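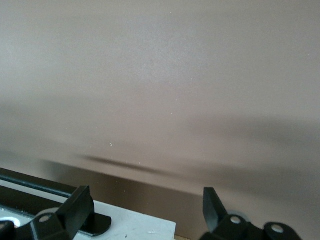
Courses > Automation Workshop > Unit 9 > Handout: Finger linkage fault

2/5/24, by Larysa Yurchenko

Unit 9. A fault in a two-finger gripper

In the last unit we spoke about how a parallel gripper closes. Today we study one that did not close as it should. The fault is taken from the Brumthorpe training cell, where the arm moves small cartons from a tray to a belt. Please read sections 1 to 3 before you come to the lab, and bring your fault sheet.

1. What was reported

The cell had run 2676 cycles after its last service when Jennylyn Galang, who was on shift as operator, stopped it by hand. A carton had turned in the fingers during the lift and fallen next to the belt. The controller gave no alarm. In the log the grip was written as "good" for this cycle and for all the cycles before it.

She wrote three things on the sheet: the cycle number, the position of the arm when it was stopped, and that the right finger "comes later than the left". This last remark was the most useful one, and it came from watching the gripper with the eyes. Please write such remarks also when you are not sure of them.

2. Why the controller was satisfied

The Evum drive in this cell measures the position of the motor and the current of the motor. It does not measure the position of the fingers. Between the motor and each finger there is a linkage with pivots, and each pivot has a pin which turns in a bushing. If a bushing is worn, the motor can arrive at its place while the finger is still a little behind. The drive sees the correct position and a current above the limit, and so it reports a good grip.

We call this lost motion. You met the same word in Unit 4, with the gear wheels. The difference is that in a gear pair the lost motion is divided over many teeth, and in a linkage it sits in one or two pivots and becomes larger on the way to the finger tip, according to the lever lengths.

Exercise 1. The pivot has a play p. The distance from the fixed pivot to the worn pivot is a, and from the fixed pivot to the finger tip is b. Write the movement of the tip as a function of p, a and b. Use the small angle rule. Which of the three can the designer change most cheaply?

3. How the fault was found

The order of the work is important here. The first idea of the group was to increase the grip force in the program. They did it, and the next cartons were carried without falling. It was a bad decision all the same. More force presses the pin harder into the worn bushing, and the wear goes on faster. Kostiuk, in the course reader, calls it "paying the fault to stay quiet".

After this the group did the test properly:

a) Stop the cell, lock the main switch, release the air and wait until the brake is on.
b) Open the fingers fully and take away any part that is between them.
c) Push each finger tip lightly by hand, first inwards, then outwards. Compare left and right.
d) Hold one finger on the linkage and repeat. If the tip still moves, the play is between your hand and the tip.
e) Mark the suspicious pivot with a paint pen before you take anything apart.

On the right side the tip moved freely in step c and hardly at all in step d. The play was therefore on the motor side of the hand, in the lower pivot. The bushing was oval when it came out. Both sides were changed, and the grip force was put back to the old value.

4. Safety

During step c your fingers are in the place where the carton normally is. An open gripper looks harmless, and students reach into it without thinking. In an earlier year one student was pinched because the lock was on the wrong switch. Try the start button after locking, every time, with your hands outside.

The same is valid for a dropped load. A carton is light, but the Zultisa cell in the next room carries castings, and a finger that comes late there is an accident.

5. Change in the maintenance plan

The hand test in section 3 is now done every 300 cycles in the training cell. The result goes into the log even if there is no play. A missing line is to be treated as a test not done.

Exercise 2. Propose a check which the program could do by itself, without a new sensor, to find this fault earlier. Think about a gauge block of known width. State also which faults your check would not find.

Exercise 3. Explain in five or six sentences, to an operator who has no training in mechanics, why more grip force was a wrong repair.

Solutions to be handed in before Unit 10. Late sheets are read but receive no mark.

Contact: Larysa Yurchenko, Automation Workshop, Brumthorpe | © Automation Workshop | Back to top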